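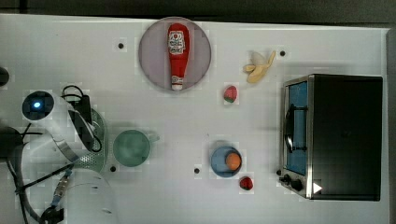 The Plirkton gripper on our test table, with the ketchup bottle on its plate.

Plirkton Two-Finger Gripper: Review
Posted May 2, 2019

We have had the Plirkton on our arm since January. Before that we ran a Nunine, and most of this review compares the two.

Setup

Mounting took 20 minutes, including the cable. The Nunine took most of an afternoon the first time. The Plirkton cable is stiff and longer than we needed, so plan where the slack will go. Ours still gets in the way when the wrist turns far over.

The controller software is plain but it works. You set width, speed and force, and it remembers them after a restart. The manual is short and skips the error codes. We had to write to Irnier, the dealer, to get a list.

Grip tests

We ran 100 picks with each gripper, using the same kitchen items and the same arm speed. The ketchup bottle was easy for both. Round fruit was harder. The Nunine tended to push the orange ball across the plate before closing on it, and the Plirkton did this far less. Overall the Plirkton dropped 4 items and the Nunine dropped 12.

Strawberries are where the force setting matters. At the default the Plirkton squeezes too hard for anything soft. Turn it down to the lowest step and slow the close. The mug was fine by the rim, but neither gripper held the handle well.

We did not test oven doors in the counted picks. In casual tries the Plirkton pulled on an upright handle without slipping.

What we didn't like

The finger pads wear quickly and spares are slow to arrive. We tried a set of Siliņa pads. They fit after some trimming and have lasted longer than the originals.

Verdict

We are keeping the Plirkton on the arm. If you mostly handle boxes and bottles, the Nunine costs less and will do the job.

Rating: 4 out of 5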